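Pondstead Rink Boards > League Talk > Rookie award eligibility

halfwall_226
The league sent out the ballot for top first-year player on 12th February and there are two guys on it who played last season. One had 6 games with Stustico before the playoffs. Is that allowed? I thought first year meant first year.

linik_backup
It's allowed. The rule is fewer than 10 games in any earlier season. It's on the second page of the handbook, under awards.

halfwall_226
Then the rule is bad. Six games is almost a third of our schedule.

Dump and Change
Disagree. He got called up because two of their centers were hurt. You want to punish a kid for filling in? He played maybe five minutes a night.

coldbench
The part I don't like is that there is no age limit. The Gunnlaugsson winger is 31 and played four years of college hockey. He is new to this league but he is not a rookie by any normal meaning. My vote is going to the Linik goalie, who has faced 780 shots and is still a teenager.

linik_backup
I back him up, so take this how you like, but the shot total is high because our defense is thin. Look at the save percentage too. It's good, not great, and he had a rough November.
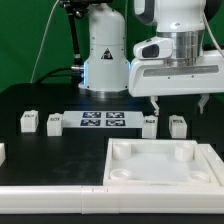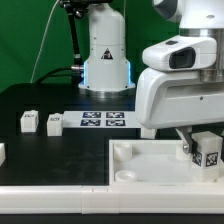 Anyway, I'd still put him first. The Gunnlaugsson guy has more points but most of them came on the power play.

Dump and Change
Power play goals count the same as any other goals.

coldbench
They count the same in the standings. For an award about who was the best player I think you can look at how he got them.

halfwall_226
Does anyone know how the votes are weighted? Last year the captains had half and the fans had half.

linik_backup
Same this year. Fan voting closes after 1,000 ballots or at the end of the month, whichever is first.

halfwall_226
So Stustico fans can fill it up in a weekend. They have the biggest crowd by far.

Dump and Change
Then vote tonight. I already did, and I put the Stustico kid first.

coldbench
I'm writing to the league about an age cutoff for next season. 26 seems fair to me. If anyone wants their user name added, send me a message.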